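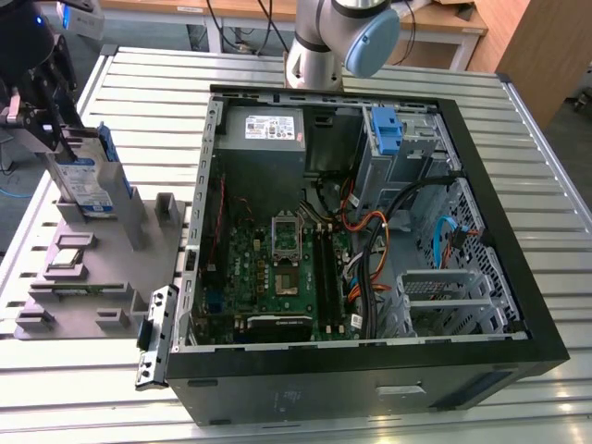 Notes for the second bench session, 19th May

Hi all, Tainá Trindade again. I'm writing these up the way I talk, so forgive the rambling (and the brackets). Read them before you come in and bring a pen, because I left wide margins on the printed copies for a reason.

## Where we're starting

The tower goes on its side, side panel off, inside facing up. You did the stripping-down part in April with the old Stesham machines, so this time we're putting parts in: processor, memory, hard drive, in that order. I like doing the processor first while there's still room for my knuckles!

Before you touch anything, unplug the machine, hold the power button for a few seconds and clip on your wrist strap. The Prondberg straps in the drawer are fine, but check the clip is on bare metal. Paint doesn't count.

## The processor

With the retention frame raised you can see straight down to the socket, and this is the part that makes people nervous. Good! Be nervous. The contacts in there bend if you so much as drag a sleeve over them, and I've spent whole evenings with a magnifier and a needle trying to straighten them.

- Hold the chip by its edges.
- Match the little triangle and the notches to the socket.
- Lower it flat and let go. No pushing, no wiggling.
- Close the frame and bring the lever down. It will feel stiffer than you want it to.

Paste and cooler come later, after I've looked at your seating. Last term 2 people skipped that check and we had to clean everything off and begin again, which was a sticky business.

## Memory

Keep the chip and the memory module parked in the holder beside the case until you need them. I'm fussy about this. Parts that wander around a bench end up under an elbow. 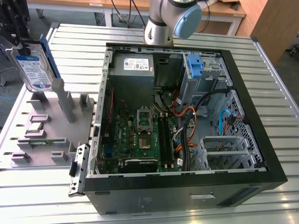
Line up the notch in the module with the bump in the slot, open the clips, and press on both ends evenly until it clicks. It takes more force than the processor did (the processor took none, remember). For one module, use the slot the service manual lists first. Slot order varies between boards, so please don't guess from the last machine you worked on.

## The hard drive

The blue bracket goes on the drive before the drive goes in the cage. Slide it in with the connectors facing the cables, then plug in data and power. Both plugs are L-shaped and only go one way. Tuck the power bundle away from where the cooler fan will sit.

## For next time

Read pages 68 to 83 in the Luangrath workbook and do the Liso worksheet on slot numbering. I'd also love a few lines from each of you on whichever step felt wrong in your hands. Messy handwriting is fine, mine's worse.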